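Uncombe Community Building
Periodic Safety Inspection — Ground Floor and Storage Areas
Inspection period: May
Inspector: Ferhat Erdem
Reviewed by: Firdevs Dönmez, Facilities Office
Room reference: 461 and adjoining corridor

Ratings: S = satisfactory. A = action required. N = not inspected.

1. Exits and escape routes

1.1 Main exit doors open fully from inside without a key — S
1.2 Corridor clear to full width — A
Comment: Stacked chairs outside Room 461 narrow the corridor. To be moved to the chair store. Repeat item from the previous inspection.
1.3 Exit signs lit — S
1.4 Emergency lighting, monthly test recorded — A
Comment: Log sheet has no entry for the last month. The test may have been done but cannot be credited without a signature.

2. Fire equipment

2.1 Extinguishers in place and on brackets — S
2.2 Service tags current — S
2.3 Fire doors close and latch unaided — A
Comment: The door at the foot of the rear stairs does not latch. Closer to be adjusted by Gündoğdu. Wedges found at this door have been removed and are not to be replaced.
2.4 Call points unobstructed — S

3. Electrical

3.1 Panel accessible and labeled — S
Comment: Labels for circuits 2 and 3 are handwritten and fading. Replace at next visit.
3.2 Extension cords not used as permanent wiring — A
Comment: One cord runs behind the kitchen refrigerator. An outlet is to be installed; quotation requested from Truline.
3.3 Portable heaters — N
Comment: Locked in the basement cage. Key not available at the time of inspection.

4. Floors, stairs and handrails

4.1 Floor coverings secure — S
4.2 Stair nosings intact — A
Comment: Second step from the top, rear stairs, is loose on the left side. Temporary tape applied. Trumeck to repair.
4.3 Handrails firm — S

5. Storage

5.1 Shelving fixed to wall — S
5.2 Heavy items kept on lower shelves — S
5.3 Load limit of 50 lb per shelf posted — A
Comment: Notice missing from the end bay.
5.4 Plastic sheeting and packing materials controlled — A

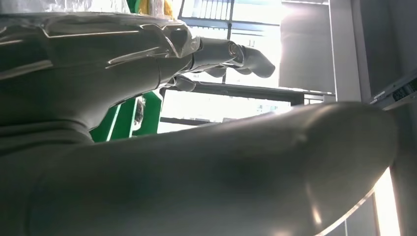
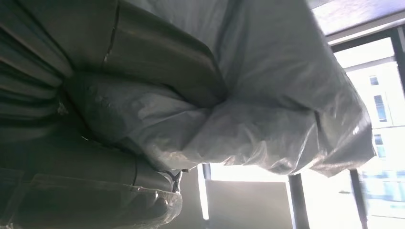 Item 5.4 covers all sheeting, film and bags kept in the building, including material still in use as a cover. Spare rolls are to be returned to the metal cabinet at the end of each working day and kept away from heaters and light fittings. Where sheeting is left around an item, the lower edge must be gathered and secured; a loose, ragged hem hanging down, as on the white bundle, is recorded as a defect whatever the condition of the rest of the wrapping. Discarded film goes in the covered bin at the loading door — it may not be left in the corridor overnight.

6. Follow-up

Items 1.2 and 2.3 are to be closed before the next public event. Remaining actions are to be reported in writing to F. Dönmez. Item 3.3 will be inspected separately once the key is available.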